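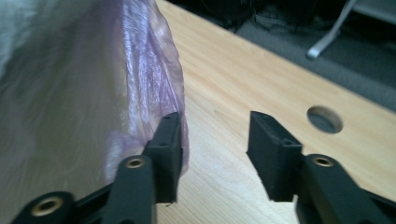
A purple plastic bag on a wooden tabletop. Shops in Sturura will charge for thin bags from August.

STURURA, May 14, 2022 — Shops and market stalls in Sturura will have to charge customers for every thin plastic bag from August, after the town council approved the new rule by a majority of two votes.

The rule covers bags given at the counter, including the small ones used for fruit and bread. Bags for raw meat and fish are free of charge as before. A shop which continues to give bags for nothing will first receive a written warning, and after the second warning it can lose its market permit for one month.

Cecilia Amissah, who proposed the rule, told the meeting that the drains near Osei Market were blocked again after the last heavy rain. "We clean them, and two weeks later we clean them again," she said. "The money for this work comes from the same people who are asking for the free bags."

According to the town's cleaning office, workers took 1480 kilograms of plastic out of the drains last year. Most of it was thin bags and drink bottles, but the office does not weigh them separately.

Not all traders are happy. Theophilus Darko has sold onions and dried beans at Osei Market for many years, and he fears that his customers will go to the roadside sellers outside the town border, where the rule does not apply. He asked the council to wait until next year. "A person who buys three onions will not pay for a bag," he said. "He will put them in his pocket or he will go to another seller."

The council refused the delay, but it agreed to give 200 cloth bags to each of the larger markets before the rule starts. They will be sewn by the Zumudska workshop, which already makes school aprons for the town.

The price of one bag is not decided yet. Traders can send their opinion in writing to the market office, and the council will vote on the amount at its next meeting.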